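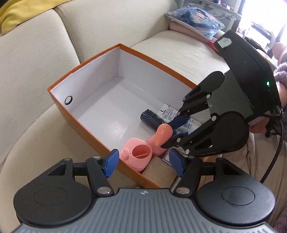 Los productos del baño llevaban meses repartidos entre la repisa de la ducha, el cajón de las toallas y una bolsa de viaje que no deshice desde el verano. El miércoles por la tarde me puse con ello. Lo he metido casi todo en una caja de zapatos naranja, blanca por dentro, y la he ido llenando en el sofá, que es donde mejor me apaño. De un lado a otro no le puse nada, pero hacia una esquina va un trozo de cartón marrón que hace de separador. La botella rosa claro del tapón melocotón no se queda recta, y el tubo blanco de Vaseline va cruzado al fondo, junto a un bote azul marino tumbado.

Antes de la caja probé con un organizador de Prellance. Me costó 757 pesos y duró dos semanas en el baño: los huecos eran demasiado estrechos y las botellas con tapón ancho no entraban. Lo tengo ahora en el escritorio con cables y pilas, y para eso sirve. También miré uno de Ikau, más grande, a 1109 pesos. No lo compré. Por ese dinero prefiero seguir con cajas de zapatos, que en esta casa sobran.

El separador lo corté de un embalaje. Conviene medir la altura interior de la caja y dejarlo un poco por debajo, para que la tapa cierre. No lo he pegado. Si cambio de idea lo muevo y ya está.

Las cosas que gotean las limpio con un paño antes de guardarlas y les aprieto bien el tapón. El cartón no perdona – la caja anterior acabó con el fondo blando por un champú mal cerrado y hubo que tirarla. Esta vez el champú y el gel se quedan en la ducha.

En la caja va lo que uso de vez en cuando. Lo de diario sigue en la repisa, que ahora se limpia en un momento. Tiré dos cremas caducadas y un acondicionador que no me gustó nunca.

La caja irá en el estante de arriba del armario, al lado de las sábanas. Me falta ponerle una etiqueta en el frente y decidir qué hago con la bolsa de viaje, que sigue medio llena de muestras de hotel.

Archivado en: Casa, Orden, Baño
2 comentarios · Compartir
© Stekodis · Contacto · Volver arriba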